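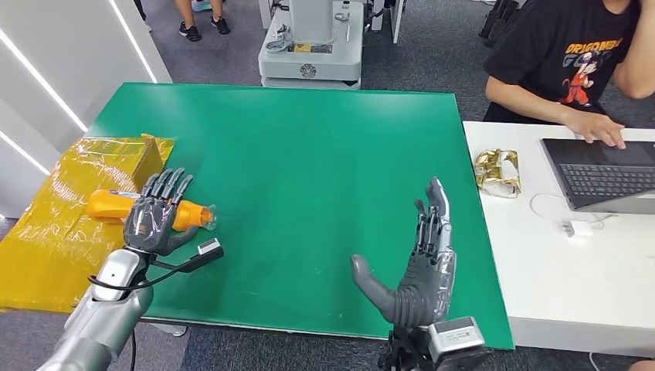

Leif Kristiansen runs packing trials for Tindstead, which ships household liquids in small lots. Most of his work concerns what happens to a bottle between the shelf and the carton.

"People start with the carton," he says. "I start with the cap. If the cap is going to leak, it leaks when the bottle lies on its side, so we lay it on its side first."

His rule is 11 minutes down, then a check of the neck with a paper towel. A bottle that passes is packed upright. A bottle that fails goes back to the filler with a note of the torque.

Tape is the second subject. Kristiansen wants full wraps on any carton that will be stacked.

"Two passes over the seam, then around the sides. Wrinkles are ugly but they hold. A lifted corner does not hold."

He prefers a smooth tabletop in one plain color. Drips show up on it, and a heavy package slides without catching. The current log covers 200 cartons, recorded in a Nundance spreadsheet that he describes as "slow but readable."
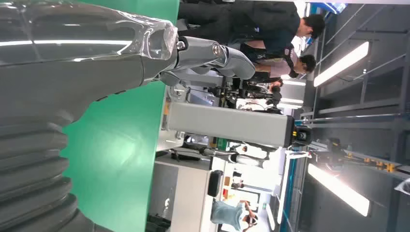 Two people on the far side of the green surface, with stands and cables close by.

Asked what he would change next, Kristiansen names the label. "It should stay readable with the bottle lying down. Right now you have to roll it."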